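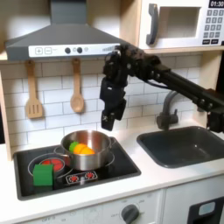 The Smallest Café in Jamport

Opening day at the Mukik, and oh, what a day! Soup was the only thing on the menu, and the line of stuffed bears already ran clear to the bookcase.

"Two bowls for table 6!" called the cook, who was 7 and wore her grandfather's tie as an apron. The microwave said 01:30, as it always did, so nobody could ever be late for lunch.

Into the pot went something green and something orange — the best soup there is.
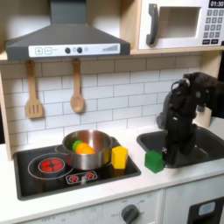 After Closing

The bears left enormous tips, all in buttons.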